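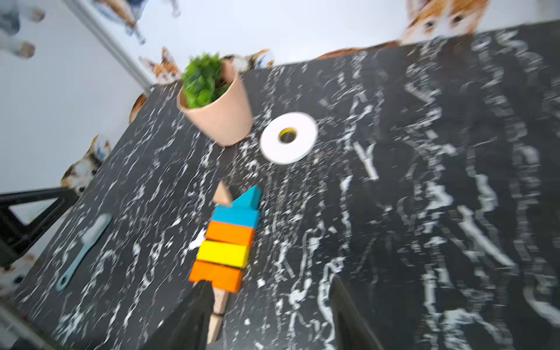 대리석은 어떻게 만들어질까요?
석회암이 땅속 깊은 곳에서 오랫동안 높은 열과 큰 압력을 받으면 대리석이 됩니다. 석회암 속의 작은 알갱이들이 녹지 않은 채로 서서히 다시 자라 서로 단단히 맞물리고, 그 결과 처음과는 성질이 다른 새로운 암석이 됩니다.

어린이 지질 교실 제4과: 모습을 바꾸는 돌
할보르센 자연학습관 교육부
대상: 초등학교 3~6학년
게시일: 26년 5월 2일

이 글은 할보르센 자연학습관의 어린이 지질 교실에서 사용하는 읽기 자료입니다. 제3과에서 배운 퇴적암의 내용을 먼저 읽고 오면 이해하기가 더 쉽습니다.

1. 대리석의 재료는 바다에서 왔습니다
대리석의 재료인 석회암은 대부분 따뜻하고 얕은 바다에서 만들어졌습니다. 조개, 산호, 그리고 눈에 보이지 않을 만큼 작은 생물들은 바닷물에 녹아 있는 성분으로 껍데기와 뼈대를 만듭니다. 이 껍데기의 주된 성분을 탄산칼슘이라고 합니다. 생물이 죽으면 껍데기는 바다 밑바닥에 가라앉습니다. 껍데기와 그 부스러기가 층층이 쌓이고, 위에 쌓인 층의 무게에 눌려 굳으면 석회암이 됩니다.
석회암에서는 조개나 산호의 화석이 발견되기도 합니다. 그러나 대리석에서는 화석을 찾기가 매우 어렵습니다. 알갱이들이 다시 자라는 동안 껍데기의 모양이 대부분 사라지기 때문입니다.

2. 변성 작용이란 무엇일까요?
지구의 겉 부분은 여러 개의 커다란 판으로 이루어져 있습니다. 판은 아주 느리게 움직입니다. 판과 판이 서로 밀면 땅이 휘거나 솟아오르고, 어떤 암석은 땅속 깊은 곳으로 밀려 들어갑니다. 깊이 들어갈수록 온도가 높아지고 누르는 힘도 커집니다. 또한 마그마가 가까이 올라오면 그 열 때문에 주변의 암석이 변하기도 합니다.
이렇게 암석이 열과 압력을 받아 성질이 바뀌는 일을 변성 작용이라고 하며, 변성 작용으로 생긴 암석을 변성암이라고 합니다. 대리석은 변성암의 한 종류로, 대리암이라고도 부릅니다. 모래가 굳은 사암은 규암이 되고, 진흙이 굳은 셰일은 점판암이 됩니다.
암석이 완전히 녹았다가 식어서 굳은 것은 변성암이 아니라 화성암입니다. 두 가지를 혼동하지 않도록 주의합시다.

3. 무늬는 왜 생길까요?
순수한 석회암이 변하면 흰색 대리석이 됩니다. 실제 석회암에는 진흙, 모래, 철 성분, 생물의 흔적 등이 섞여 있는 경우가 많고, 이것이 대리석의 색을 결정합니다.
철 성분이 많으면 붉은색이나 노란색을 띱니다. 사문석과 같은 초록색 광물이 들어 있으면 초록빛이 납니다. 검은색이나 회색은 주로 탄소 성분에서 나옵니다.
가느다란 줄무늬는 맥이라고 부릅니다. 암석이 힘을 받아 금이 가면 그 틈으로 광물이 녹아 있는 물이 흘러 들어갑니다. 물속의 광물이 틈 안에 조금씩 쌓여 굳으면 줄이 남습니다. 틈을 채운 광물이 방해석이면 줄은 대개 흰색입니다. 금이 여러 번, 여러 방향으로 가면 줄도 서로 엇갈리게 됩니다.

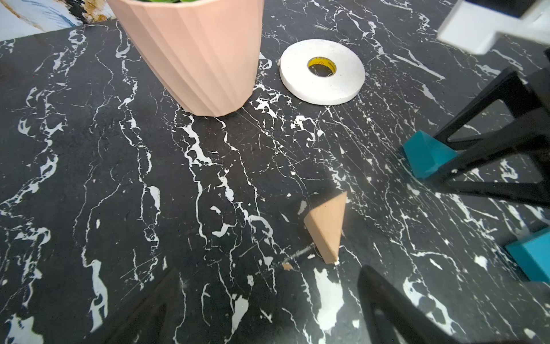 맥의 굵기도 일정하지 않습니다. 넓게 벌어진 틈에는 굵은 맥이, 좁은 틈에는 실처럼 가는 맥이 생깁니다. 두 맥이 만나는 자리를 살펴보면 어느 쪽이 먼저 생겼는지 알 수 있습니다. 다른 맥을 끊고 지나가는 쪽이 나중에 생긴 것입니다. 지질학자들은 이 방법으로 암석이 겪은 일의 순서를 알아냅니다.

4. 대리석 무늬를 가진 다른 물건
우리 주변에는 대리석처럼 보이지만 대리석이 아닌 물건도 많습니다. 종이나 필름에 무늬를 인쇄하여 붙인 것도 있고, 돌가루와 합성수지를 섞어 굳힌 인조 대리석도 있습니다. 인쇄한 무늬는 같은 모양이 되풀이되는 경우가 있습니다. 천연 대리석은 무늬가 똑같이 되풀이되지 않습니다. 다만 겉모습만으로는 구별하기 어려울 때도 있으므로 전문가는 단면과 무게, 알갱이의 모양을 함께 조사합니다.

5. 대리석은 산에 약합니다
대리석의 주성분인 탄산칼슘은 산을 만나면 이산화탄소 기체를 내며 녹습니다. 식초나 레몬즙을 대리석에 쏟으면 반짝이던 면이 흐려질 수 있습니다. 오래된 대리석 조각상의 얼굴이 흐릿해지는 것도 산성을 띤 빗물의 영향을 받은 경우가 많습니다.
가정에서는 대리석 대신 깨끗이 씻은 달걀 껍데기로 비슷한 반응을 관찰할 수 있습니다. 달걀 껍데기도 주성분이 탄산칼슘입니다.
준비물: 달걀 껍데기 조각, 투명한 컵, 식초 100 mL
방법: 컵에 껍데기를 넣고 식초를 부은 뒤 20분 동안 관찰합니다. 껍데기 표면에 생기는 기포를 공책에 그려 봅시다.
실험은 반드시 어른과 함께 하고, 식초가 눈에 들어가지 않도록 보안경을 착용합니다.

낱말 풀이
탄산칼슘: 조개껍데기, 달걀 껍데기, 석회암의 주된 성분
방해석: 탄산칼슘으로 이루어진 광물
변성암: 열과 압력을 받아 성질이 변한 암석
맥: 암석의 틈을 광물이 채워 생긴 줄 모양의 부분

학습관 소장 표본 안내
본관 2층 암석 전시실에는 3,326점의 암석과 광물 표본이 보관되어 있습니다. 변성암 표본은 가톨름 진열장에서 볼 수 있으며, 돋보기는 안내대에서 빌릴 수 있습니다. 단체 관람은 한 번에 20명까지 신청할 수 있습니다.

글: 표인호
감수: 마르가리다 카르도소
다음 과: 제5과 동굴은 어떻게 생길까요?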